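Bloques de formas de colores

Los bloques de formas son piezas de juego pequeñas y macizas, o de apariencia maciza, cuya base repite una figura sencilla: círculo, estrella, cuadrado, hexágono, luna, corazón.
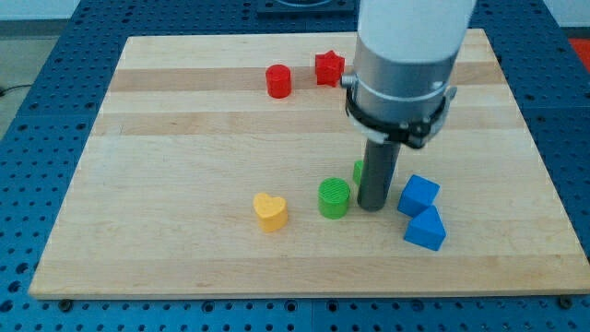 Una lectora de la primera versión de este artículo objetó que llamar «bloque» a una estrella le parecía un abuso, porque un bloque de verdad tiene que poder apilarse por cualquier cara. La objeción es vieja y muy razonable, y de ella parte casi toda la discusión sobre el nombre.

Definición y nombre

En sentido estricto, casi todos los bloques de formas son prismas: una figura plana a la que se le ha dado grosor. El cilindro entra en la familia por costumbre, ya que se comporta igual (dos caras planas y paralelas, un contorno que se reconoce desde arriba). Quedan fuera las esferas y los conos, que ruedan o no admiten nada encima y suelen venderse en los juegos de sólidos geométricos.

En español conviven «bloques», «piezas», «figuras» y, en muchas casas, «las formas», sin más. En las escuelas infantiles se oye también «encajables», aunque el término corresponde mejor a las piezas que vienen con su tablero de huecos. Un mismo juego puede ser encajable por la mañana y castillo por la tarde. ¡Ahí está buena parte de su encanto!

Formas habituales

El cilindro bajo es la pieza más dócil del conjunto. Se apoya bien, gira sin cambiar de aspecto y entra en su hueco en cualquier posición, motivo por el que suele ser la primera que un niño pequeño consigue colocar. De canto, en cambio, rueda, y los niños lo descubren enseguida.

La estrella de cinco puntas es probablemente la más querida y desde luego la más difícil. Para que encaje hay que girarla hasta que las cinco puntas coincidan, aunque su simetría ofrece cinco posiciones válidas por cada cara. Puesta en pie sobre dos puntas se sostiene mejor de lo que parece, y además proyecta una sombra preciosa cuando la luz viene de lado. Como base de una torre es discreta; como remate, insuperable.

El cuadrado y el triángulo son los constructores del grupo. El hexágono ocupa un lugar intermedio, casi redondo para la mano y claramente anguloso para la vista, y se combina de maravilla con otros iguales porque cubre la superficie sin dejar huecos. El corazón y la luna aparecen en los juegos de intención más decorativa. Tienen un solo eje de simetría en su contorno, así que son exigentes a la hora de encajar.

Color

El rojo, el verde y el azul aparecen en muchísimos juegos, casi siempre acompañados de amarillo. Hay dos maneras de repartirlos. En la primera, cada forma tiene su color propio: todas las estrellas son de un tono y todos los cilindros de otro. En la segunda, el color y la forma son independientes, de modo que puede haber un cilindro rojo y una estrella roja en el mismo lote.

La segunda solución es mucho más rica. Permite agrupar las piezas de dos maneras distintas y obliga a decidir qué se está mirando. Un niño que reúne todo lo rojo y otro que busca lo que tiene puntas trabajan con las mismas piezas y llegan a montones diferentes, los dos correctos.

Materiales

El plástico inyectado domina el mercado actual. Da colores vivos y parejos, aristas regulares y piezas fáciles de lavar. La madera pintada es anterior y conserva muchos partidarios, que aprecian el peso y el ruido seco al chocar. También se hacen de goma espuma, de silicona y de fieltro relleno, estas últimas casi imposibles de apilar.

Entre los juegos que suelen comparar los aficionados figuran el Plurkel, de plástico y con estrellas de puntas muy romas, y el Jollau, de haya, que se presenta en una caja de 2 niveles. El Plurkel completo pesa 800 gramos; el Jollau básico, 300, aunque trae menos piezas. La serie Tang, más reciente, destaca por unos verdes y azules especialmente limpios.

Superficie de juego

Importa más de lo que se suele decir. Sobre alfombra las torres bajas ya se inclinan, y las piezas pequeñas desaparecen en el pelo. Una tabla de madera clara es una base excelente: es plana, hace poco eco y deja que los colores resalten. Las de listones encolados añaden unas bandas de tono alterno que muchos niños adoptan como calles, renglones o vías de tren. La tabla Skultholm, pensada para la cocina, se ha hecho un hueco en bastantes cuartos de juego por esta razón.

Usos y juegos

El uso más antiguo es clasificar. Le siguen las series (rojo, verde, azul y vuelta a empezar), el calco del contorno con lápiz y el juego de la pieza escondida, en el que se retira una y hay que adivinar cuál falta. Con 7 piezas este último ya resulta entretenido incluso para adultos.

Para estampar con témpera funcionan mejor las de cara lisa. Conviene aclararlas con agua templada antes de que la pintura se seque en las esquinas interiores de la estrella.

Véase también

Tablero de encajes
Sólidos geométricos
Juegos de construcción
Mosaico hexagonal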